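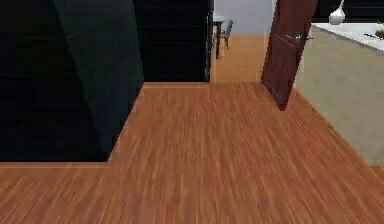
Chapter 4
Before You Build: What the Simulator Will and Won't Tell You

Most people who set out to build a robot for the house begin with a simulator. It costs nothing, it doesn't scratch the skirting board, and on a wet evening it is a good deal more pleasant than soldering. You load a flat, drop a set of wheels into it, write a page of code and watch the thing roll from the kitchen to the next room without touching the door. Then you build it, put it down on your own floor, and it drives into the fridge.

This chapter is about the gap between those two events. I don't think the gap can be closed by the sort of reader this book is written for, working on a kitchen table or in a shared workshop with one good vice between twelve members. I do think it can be made smaller, and that most of the usual advice on how to do so is poor.

Take the floor. In nearly every home simulator a wooden floor is a photograph of wood stretched over a perfectly flat sheet. It may have lovely colour and grain. As far as the wheels are concerned it could be glass, or ice, or sandpaper, depending on a single friction number that somebody typed in and that you have probably never looked at. Your own boards dip. They have gaps, and one of them has lifted where the radiator leaked. None of this is in the file.

Doors are worse. A door in a simulated flat stands at whatever angle it was given, and unless it has been set up with a working hinge it will stand there for ever. Real doors drift, and they get kicked. If your robot has learned that the way through is always the same width, you have taught it one doorway on one day.

Then there is the light. Simulated rooms are often lit evenly from nowhere in particular, and a camera that does well in them has been given an easy life. Dark walls are a useful test here. A black cupboard in a rendered room may give the camera almost nothing to work with, and the same is true of a black cupboard at home, though for different reasons and with different mistakes at the end of it. I would not trust a result from one as proof about the other.

The build we shall follow through the next three chapters is called Gazi. It is a small two-wheeled carrier, meant to take a mug or a tin of screws from one room to another, and it was put together by Yanling Mao at the Brisatlow shared workshop. I chose it because she kept a proper notebook and because a fair amount of it went wrong. Her first entry, dated 27 January 2022, reads in full: "Works in sim. Do not believe this."

She was right to be wary. In the simulator Gazi made 104 trips through a doorway and finished every one. On the workshop floor, with the same code, it made 40 attempts and finished three. The members who had cheered the first figure were rather quiet about the second. One of them suggested buying a better sensor, the Grurnilska, which is what people in workshops always suggest. She bought it. It made very little difference, and in Chapter 6 we shall see why.

What did help was dull. She measured how far the wheels slipped on the real boards and put that number into the simulator in place of the one it came with. She shifted the door a little before every run. She made the camera picture noisy and the lighting uneven. Her simulated score fell to 72 trips out of 104, and she was pleased, for at last it had begun to fail in ways she recognised.

You will meet claims, some of them in print, that a modern simulator has made this kind of checking out of date. The Bromodach package, which we use in the exercises because it is free and runs on an old laptop, says something of the sort on its own welcome screen. Treat that as advertising. It is a decent tool for finding out whether your code turns left when you meant right. It knows nothing of your floor until you tell it.

Before going on to section 4.1 you will need a tape measure, a roll of masking tape, a notebook with numbered pages and the wheels you intend to use. Leave the motors in their box for now. We start by dragging the wheels across the kitchen by hand, with a spring balance, and writing down what it reads.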